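# Why do doors stick in winter?

My bedroom door has two moods. In summer it swings shut if you so much as sneeze near it. Come December it won't close at all unless I lean on it with my whole bottom, and then it goes *squonk*. I live in Metley, where it rains a lot, and I used to think the house was sulking.

So I asked Celina Bednarek, who mends furniture in a shed two streets from mine. She handed me a bundle of paper drinking straws with an elastic band round it and told me to look through the end.

"That's a plank," she said.

And it sort of is! A tree has to get water from its roots up to its leaves, so its trunk is packed with tiny tubes, all running the same way. They're far too thin to see one by one. When the tree is cut into boards, the tubes are still in there, and the streaks and stripes they help to make are called the **grain**. Once you know about grain you start spotting it on everything – tables, rulers, the back of the piano.

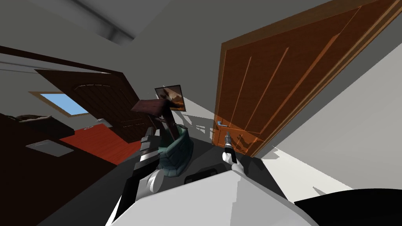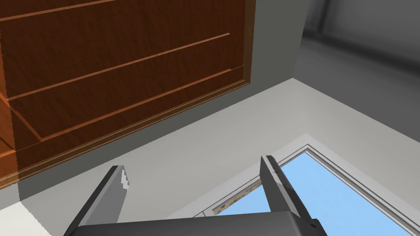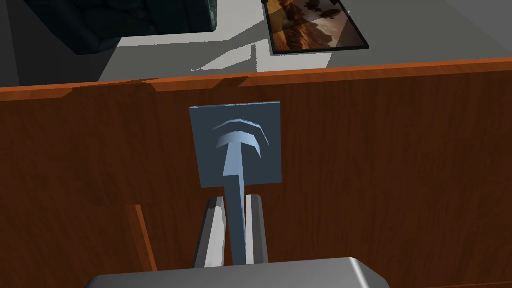
Now, about the squonk. The walls of those little tubes love water. Even when the tree has been a door for years and years, the wood still soaks up dampness from the air, and when it does, the walls get fatter. Dry air comes along, the water leaves, and they get thinner again.

But wood hardly gets any longer when it's damp. It gets *wider*. Think of the straws again. If every straw in the bundle puffed up a bit, the bundle would get fatter across the middle but stay the same height. A door does that too, and then it bumps into its frame.

People who make doors have known this for ages, and they have a clever trick. They build a sturdy border first, with a groove cut along the inside, and slide a thinner panel into the groove without gluing it. The panel can swell and shrink in there as much as it likes, and the border stays nearly the same size.

## Try it yourself

You'll need two wooden lolly sticks, a pencil, some paper and a glass of water.

1. Draw round both sticks on the paper, as close as you can get.
2. Leave one stick in the water for 6 hours. Keep the other one dry.
3. Put each stick back on its own outline and look at the sides, then the ends.

The change is small, so use a sharp pencil. I got mine wrong the first time by using a felt tip (very fat line, no use at all).

If your own door is sticking, don't let anyone shave a big slice off it in the middle of winter. Celina says to wait for dry weather and look again, or you could end up with a draughty gap in July.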